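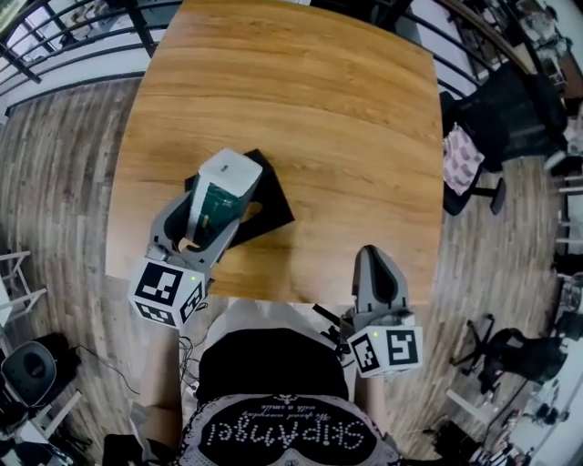 My first week of teaching tasks with hand-held grippers, I threw out more takes than I kept. I'm on my third winter of it now, and Snædís Hjaltadóttir keeps asking me to write my habits down for the new folks at Arthorpe, so okay, these are the ones I'd tape to the wall.

Practice without recording. Pick the thing up and set it down 13 times before you save anything. Your hands find a path they like, and once they've found it your takes start to look like each other (in a good way!).

Go slower than feels natural, but don't stop dead in mid-air. If you need to think, do your thinking before the take. Long pauses get learned right along with everything else, and then you have a robot that stands there pondering a box.

Boxes! Small printed cartons are my favorite thing to teach with, and also the ones that crush the quickest. Close the jaws until the box stops sliding and quit squeezing. I stuff mine with folded paper towel so they last, and I still go through a pile of them. Keep the spares in a shoebox under your bench.

Keep the marker cubes where the head camera can see them. It's so easy to roll your wrist over when you're reaching across yourself, and you won't notice until you play it back. If a reach feels twisty, move your feet. A half step to the side fixes most of mine.

Wipe the markers with a dry microfiber cloth, never a wet one. I smeared a set of printed ones in August and had to redo 70 takes, and I'm still a little sore about it.

Start with your empty hand in the same spot every time. I park mine low on the right, pointing away from me. Then move whatever you're grabbing a little between takes, turn it, tip it, put it on top of something else. Same hands, different mess.

Cables: over the forearm, one loose wrap of hook-and-loop tape, enough slack that you can reach the far side of the table. Test the reach before you start.

Take your rings off. Eat lunch. When you catch yourself getting sloppy, go label takes for a while and come back to it later. Our folder is at 3,972 good ones and I'd say the tired-afternoon ones are the worst of the lot.

Recent tips
Getting tape residue off a wooden tabletop
Sorting a drawer of mystery cables
Grostar jaw pads: when to swap them
How I name my takes (after the first 1,000)
Quieting a squeaky office chair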